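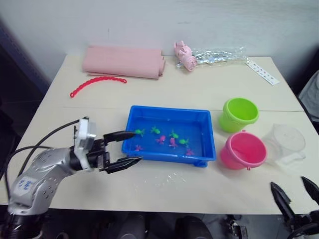

Figure 5. Pond filled and stocked, with the green and pink buckets to the right.

Section 2. Setting Up the Pond

Read this section through once before you go near a faucet. It was put together by Jolanta Krajewska and Siham Nimri for Dutik, and covers the tabletop fish-sorting game, catalog number 2661. If you have the older set with the round tub, you want the other booklet, and our sympathies regarding the round tub.

2.1 Choosing a table

Pick a table that is level, sturdy and not dear to you. White or pale surfaces are good for this game, as stray drops of colored water from other crafts will show up before the tray goes down on top of them. Wipe the surface and let it dry.

A table made of two boards is fine. Run a finger along the seam first. If one board sits higher than the other, turn the tray until it stops rocking, or use another table. Folded napkins under one corner have been tried by many families, and they work until they get wet.

CAUTION: Keep the tray away from power strips, laptops, library books and anything described by its owner as "basically waterproof."

2.2 Filling the tray

1. Put the empty blue tray in the middle of the table, long side toward the players. Do this now. Once there is water in it, the tray is no longer something you carry. It is something you regret.

2. Fill a pitcher with cool, clean tap water.

3. Pour slowly into one end of the tray. Stop well below the rolled lip. The walls flare outward, so the last bit of height takes more water than you'd expect and gives it back more readily.

4. Wait for the surface to settle. Players may use this time to argue about who is green.

NOTE: No soap, bath foam, glitter or food coloring. Players need to see the fish, and glitter is forever.

WARNING: Small children and water, even shallow water, need an adult within arm's reach the whole time. An adult in the next room listening for splashes does not count.

2.3 Stocking the pond

5. Check that you have all eight fish, four green and four pink. Look in the bottom of the box and then in the pockets of whoever opened it.

6. Place the fish in the water by hand, one at a time. Dropping them from a height is popular and is covered in Section 5, Cleaning Up.

7. Mix the colors along the length of the tray. A neat row of green next to a neat row of pink makes for a very short game. You want a pink one beside a green one, a few near the corners, and at least one up against the back wall where it is annoying to get at.

8. Leave the fish alone for a moment. They will drift. If two end up side by side, let them be.

2.4 Placing the buckets

9. Stand both buckets at one end of the tray, open side up, close enough that a dripping fish travels over the tray for most of the trip. Left-handed players may move both buckets to the other end.

10. Set the lime green bucket toward the back and the bright pink one toward the front. The rules work just as well the other way around, but Edgardo Manalastas wrote the score sheet in this order and we have run out of ways to raise it with him.

11. Leave the buckets empty. Water in the bottom makes them harder to tip over, and makes it worse when they tip over.

2.5 Before the first turn

Green fish go in the green bucket and pink fish go in the pink one. Any fish that lands on the table goes back in the water and the turn passes. A fish in the wrong bucket also goes back, whatever the player says about the lighting.

Put a towel on the floor beneath the front edge of the table. Put a second towel somewhere you can reach without letting go of a child.

Change the water for every session. Fish, tray and buckets should be rinsed and dried separately before they go back in the box; stacking them damp produces a smell that Customer Support has heard described at length.

Replacement fish are ordered by color, using form 316. Please write "green" or "pink" in the box provided. "The good one" cannot be processed.

Setup sheet revised 5/3/23. Continue to Section 3, Playing in Teams.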